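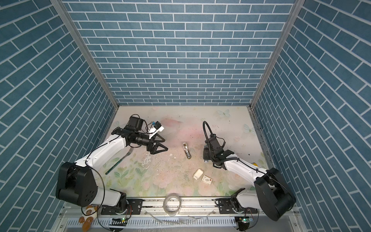
Adhesion of Self-Adhesive Wall Coverings on Painted Surfaces in Student Housing
Project report, Interior Materials and Finishes
Kohei Chiba and Chie Tsuji

1. Background
Tenants in the Grallton residence are not allowed to paint, so many of them cover walls with self-adhesive vinyl. When they move out, the covering has to come off without taking the paint with it. The housing office keeps a record of wall repairs, and for the last academic year it lists 866 entries. Of these, 86 mention paint lifted by an adhesive product. The record does not say which product was used or how long it had been in place.
The aim of this project was to measure how the peel force of three vinyl coverings changes with time and with the type of paint underneath, and to note when the paint fails before the adhesive does.

2. Materials
Three coverings were bought in rolls: Komus, Wemance and Aoki. All three are printed vinyl with a paper backing and are sold as removable. Komus is the thinnest and stretches noticeably when pulled by hand. Aoki has a light foam layer.
The test panels were gypsum board with one coat of primer and two coats of paint. Half of the panels received matte paint and half received satin. The panels were left to cure for four weeks before any covering was applied. We used the same paint for the whole series, from a single batch, as the first batch we tried had separated in the can.

3. Method
Strips 25 mm wide were cut along the length of the roll and applied with a rubber roller, two passes in each direction. Strips were pulled at 180 degrees with a spring gauge clamped to a sliding rail. The rail was moved by hand against a metronome, so the speed is less constant than in a proper peel tester.
Pulls were made after one day, 10 days and eight weeks. Each combination was repeated five times. The room was not climate controlled – the thermometer on the shelf read between 19 and 24 °C during the series.
A pull was recorded as a paint failure if any paint was visible on the back of the strip without magnification.

4. Results
After one day all three coverings came off cleanly from both paints. Peel force was lowest for Aoki and highest for Komus. The order stayed the same at the second pull.
At eight weeks the picture was different. Wemance had gained the most and now matched Komus on satin paint. On matte paint, Komus lifted paint in four of five pulls and Wemance in two of five. Aoki lifted none, but it left a tacky residue on the satin panels that needed soap and warm water.
Strip ends had begun to curl on several Aoki samples by the last pull. These were pulled anyway and are included in the averages.

5. Sources of error
The hand-moved rail is the main one. Peel force depends on speed, and the two of us did not pull at quite the same rate. Kohei made all the one-day pulls and Chie most of the later ones, so part of the increase over time may come from the change of operator. The gauge was zeroed before each set but was not calibrated.
The panels were also new. Walls in the residence have been repainted several times, often over dust or old filler, and would probably fail earlier.

6. Recommendations
For matte walls we suggest the housing office advise against Komus for stays longer than one term. A test patch behind a door, left for at least eight weeks, would give a better indication than the label on the roll. Warming the vinyl with a hair dryer before removal was tried on three spare strips in September and seemed to help, but the number is too small to report as a result.
The raw readings are in the course folder under project number 3598, one sheet per covering.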